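Montag, 25. Februar 2019 – Mitschrift/Handout Textilkunde II, Block "Möbelstoffe". Bitte Lücken selbst ergänzen, die Tabelle zur Pflege kommt erst nächstes Mal.

# Möbelstoffe: Faser, Bindung, Muster, Prüfung

## 0. Orga

- Stoffproben von Setska liegen in Raum 22, bitte **nicht** mitnehmen, auch keine Ecken abschneiden
- Referat Halász (Szabolcs) und Ok (Ji-hoon): Velours, Thema bleibt
- Klausur: Prüfverfahren ja, Geschichte nur Jacquard
- Exkursion Weberei Clavside in Tundham erst im November, Liste hängt aus

## 1. Wiederholung Fasern

Was muss ein Bezug können: Zug, Scheuern, Licht, Reinigung. Kleidung hat andere Prioritäten (Waschen, Feuchtetransport).

- **Baumwolle**: gute Farbaufnahme, angenehm, knittert, Scheuerfestigkeit mittel. Als Reinware im Objekt selten.
- **Wolle**: elastisch, erholt sich gut, von Natur aus schwer entflammbar. Motten! Teuer.
- **Leinen**: steif, hohe Reißfestigkeit, aber bricht an Knickkanten. Armlehnenvorderkante = klassische Schadstelle
- **Polyester**: robust, lichtbeständig, kann sich statisch aufladen. Pillt gern, weil die Knötchen an den festen Fasern hängenbleiben.
- **Polyacryl**: wollähnlich, gute Lichtechtheit bei Spinnfärbung
- **Viskose**: Glanz, schöner Fall, nass deutlich schwächer. Wasserflecken auf Viskosevelours sind ein Dauerthema bei Reklamationen.

Mischungen lesen lernen: Prozentangabe auf dem Etikett sagt nichts darüber, *wo* die Faser sitzt (Kette, Schuss, Pol, Grund). Bei Velours kann der Pol reine Baumwolle sein und der Grund Polyester. Der Kunde fasst nur den Pol an.

## 2. Bindungen

Leinwand, Köper, Atlas, wie im ersten Semester. Neu hier:

- **Ripsbindung**: von der Leinwand abgeleitet, Rippen längs oder quer. Quer- und Längsrips nicht verwechseln, die Namen richten sich nach dem Verlauf der Rippe.
- **Panama**: Würfelbild, etwas offener, verschiebt sich leichter an der Naht
- **Doppelgewebe**: zwei Lagen, an Bindepunkten verbunden. Reliefwirkung.
- **Jacquard** ist keine Bindung!! Steht jedes Jahr falsch in der Klausur. Ist eine Technik der Fadensteuerung, jeder Kettfaden einzeln hebbar, dadurch grosse Figuren möglich.

Flottierungen: je länger der Faden frei liegt, desto mehr Glanz und desto leichter bleibt man mit Ring oder Katzenkralle hängen. Deshalb im Wohnbereich kurze Flottierung bevorzugen, auch wenns matter wirkt.

## 3. Muster und Rapport

Rapport = kleinste Einheit, die sich wiederholt. Höhe und Breite immer beide angeben.

Versatz: gerader Rapport (Motiv direkt neben Motiv) oder Halbversatz. Schuppen- und Fächermuster laufen fast immer im Halbversatz, jede Reihe sitzt in der Lücke der nächsten. Sieht dicht aus, verzeiht kleine Zuschnittfehler, verzeiht aber kein Kippen: eine schräg laufende Reihe sieht man sofort, gerade wo sich die Lehne rundet.

Gerichtete Muster (Federn, Ranken, Tiere): ein Oben, ein Unten. Stoffverbrauch rauf. Drehen der Bahn nicht möglich. Frage aus der Runde, ob man Sitz und Rücken gegenläufig zuschneiden darf: darf man, muss aber mit Kunden besprochen sein.

Kontrast: Weiß auf Schwarz vergrößert optisch das Motiv (helle Flächen überstrahlen). Dazu unifarbene Kissen, eine einzige kräftige Farbe reicht. Senf- und Orangetöne halten sich gegen ein hartes Schwarzweiß-Muster, Pastell säuft ab.
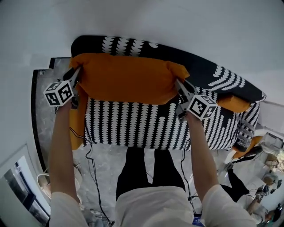

## 4. Verbrauch rechnen

Reihenfolge:

1. Teile einzeln messen, Naht- und Umschlagzugabe dazu
2. Auf Warenbreite verteilen
3. Länge jeder Bahn auf volle Rapporthöhe **auf**runden
4. Zuschlag für das Anlegen in der Mitte (Motiv zentriert auf Sitz + Rücken)

Fehler Nr. 1: Summe aufrunden statt Einzelbahn. Kommt zu wenig raus, und nachbestellte Ware ist dann evtl. andere Farbpartie.

Aufgabe Deák (Blatt 4): Zweisitzer, Rapport wie im Blatt, 7 Bahnen. Lösung zuhause, wird nicht eingesammelt. Wer ohne Rapport rechnet, bekommt eine schöne, aber leider unbrauchbare Zahl.

## 5. Oberfläche, Griff, Reibung

Griff = Sammelbegriff. Weichheit, Fülle, Steifheit, Temperaturempfinden, Reibung. Subjektiv, deshalb in der Ausschreibung immer mit Referenzmuster arbeiten.

- glatte Atlasware: Kissen rutschen, Sitzfläche "wandert"
- Rippen und Riefen: mehr Halt quer zur Rippe, längs deutlich weniger. Gilt für Cord genauso wie für Gummimatten
- Velours: Strichrichtung! Mit der Hand nach unten glatt, nach oben dunkel und stumpf
- Chenille: voller Griff, verliert bei schlechter Einbindung Pol

Gegen Rutschen: gummierte Unterlage, geriffelt oder genoppt, unter das lose Sitzkissen. Vorher prüfen ob Weichmacher abfärbt, bei hellen Bezügen schon öfters schiefgegangen.

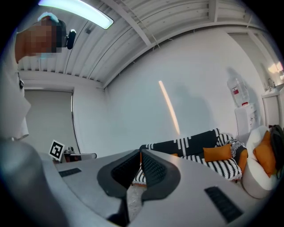 ## 6. Prüfverfahren (klausurrelevant)

**Martindale**: Probe kreist unter Druck gegen Wollgewebe, Lissajous-Figur. Ergebnis in Scheuertouren. Abbruchkriterium bei Gewebe: gerissene Fäden. Sagt wenig über Optik, ein Stoff kann bestehen und trotzdem speckig aussehen.

**Pilling**: Sichtvergleich mit Standardfotos, Note 5 ist am besten. Pills sind kein Mangel an der Festigkeit, eher im Gegenteil (siehe Polyester).

**Lichtechtheit**: Blaumaßstab, Stufe 1 bis 8, höchste Zahl = beste. Für die Skala merken: andere Richtung als Schulnoten, ander Umfang als Pilling. Wird verwechselt.

**Reibechtheit**: trocken und nass getrennt angeben. Dunkle Jeans auf hellem Bezug ist streng genommen ein Problem der Jeans, landet aber beim Polsterer.

**Nahtschiebefestigkeit**: wichtig bei offenen Bindungen wie Panama. Schadbild: Stoff heil, Naht heil, dazwischen ein Gitter.

## 7. Bis nächste Woche

- Kapitel Ausrüstung lesen (Fleckschutz, Flammschutz, Rückenbeschichtung)
- Blatt 4 fertig rechnen
- eigenes Sofa oder Stuhl ansehen: Bindung bestimmen, Rapporthöhe messen, Strichrichtung notieren
- wer noch Fadenzähler von mir hat: zurückbrigen, bitte ins Fach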